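12 Apr 2019

Cone 6 matte white, and the trouble with the back kiln

Picking up from where I left off on the bad shelf. I went through the crawling again this morning with a loupe and a strong coffee, and I am now pretty sure we have two problems that look like one. The mugs from the top shelf have crawling around the handle joins and nowhere else, which smells like dust or bisque that wasn't wiped. The bowls from the bottom shelf have little bare islands all over the inside, and that is the glaze itself pulling back. Different edges too! The handle ones have thick rolled lips, and the bowl ones are thin and kind of lacy. I should have looked at them side by side a week ago and saved myself a lot of grumbling.

So, the glaze. This is the Holtby white, the one Gwenllian brought with her in 2018, and the recipe card has been copied so many times that there are at least two versions of it taped inside the cupboard door. One says EPK and the other just says "kaolin," and I know for a fact that whoever mixed the February bucket used the calcined stuff out of the wrong bin, because the bucket settles like concrete and the February pots are all fine. The March bucket has raw kaolin only, lots of it, and it cracks as it dries. You can see the cracks before it ever goes in the kiln if you hold the pot up to the window. Those cracks are where it starts crawling, I would bet money on it.

What I did today: mixed a small test batch, 400 grams dry, with half the kaolin swapped for calcined. Sieved it twice through the 80 mesh. (The 80 mesh has a dent in the rim now and doesn't sit flat on the bucket, so go slow or you'll be wearing it.) Dipped a set of test tiles at a three count and another set at a six count, and did one ugly bowl at whatever thickness I felt like, which is how most of us glaze anyway when there's a line for the sink.

The six count tiles took forever to dry but no cracks so far. I left them on the windowsill shelf, the one by the radiator, with T1 to T6 in iron wash on the backs. Please don't move them until I've written down how they look tomorrow. The ugly bowl can go anywhere.

Bisque. I reread the log and the last bisque in the back kiln was set for cone 04, but the witness cone on the bottom shelf was barely leaning. That's a big spread top to bottom. If the bottom is coming out soft and thirsty it'll suck up a thicker coat in the same dip, and then you get thick glaze on top of a glaze that already shrinks too much. So the bowls were getting hit from both sides. Poor bowls.

I pulled the thermocouple to have a look and it's scaly but not awful. The controller reads 1065 at the hold and I'd like to know what the bottom shelf really gets. We still have that bag of self-supporting cones from the Trendon order, so next bisque I'm putting 3 of them in, one each at the top, middle and bottom, and I want them all kept afterward, not tossed in the shard bin. Wire them to a tag or something.

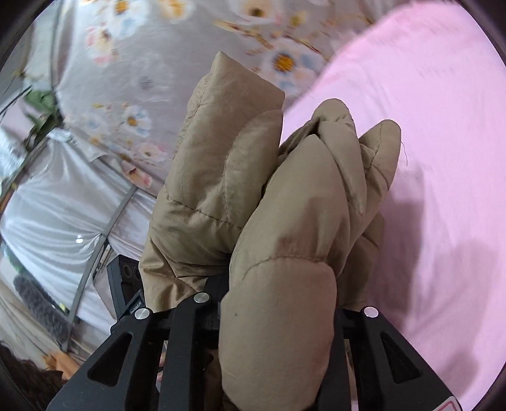

I also want to try a longer hold at the end before we go spending money on elements. The bottom elements were last changed by whoever had the studio before us, if they were changed at all, and there's a droopy stretch on the left side that I've pinned back into its groove. Gwenllian thinks the whole bottom ring is tired. She's probably right, she has owned more old kilns than I have owned cars. But a ten minute hold costs us next to nothing and it might even things out enough to get through the spring sale pots.

Okay, notes on the other thing, the Barrientos clay. We got two boxes to try because our usual stoneware has been showing up so stiff. First impressions: lovely on the wheel, really buttery, throws taller than I deserve. Wedges well. A bit sticky for slabs. It trims clean if you catch it at the right moment, and that moment is short. I lost a plate to it by going off to answer the phone. Color at cone 6 is a warm gray with some fine speck, and under the Holtby white it goes almost oatmeal. I like it a lot. Under the tenmoku I can't tell it from our regular.

Shrinkage bars are made, ten centimeters marked with the calipers, drying under plastic between two boards so they don't curl. They need to go through the same firing as our regular body or the comparison is useless. Same goes for the absorption test. I know we skipped that last time and then the vases sweated all over a customer's piano. Not doing that again.

One more gripe for the record. Someone has been rinsing glaze brushes in the slop bucket for reclaim. I found a streak of something green in the reclaim I was wedging and had to cut out a chunk the size of a grapefruit. I've put a second bucket under the small sink with GLAZE on it in huge letters. If you can't read the letters, the lid is a different color too.

Things to order: calcined kaolin, we have maybe one more batch's worth. Gerstley for the Skosemano blue if we plan to keep making it (do we? it runs, it eats shelves, and people keep buying it). Kiln wash. A new 80 mesh. Wax resist, the green kind, since the clear one makes me think I've waxed a foot when I haven't and then I'm out there with a grinder.

Next firing, if nobody objects, goes like this. Test tiles on the top and bottom shelves, split evenly. Ugly bowl in the middle. Shrinkage bars flat on a sanded shelf. Mugs get a wipe with a damp sponge around the handles before glazing, every single one, and then overnight to dry. Slow to the first 250, and the lid stays propped until the peephole stops fogging my glasses.

Gwenllian has added in pencil under this that the six count is too thick for any matte she's ever met. Noted. We'll see what T4 looks like.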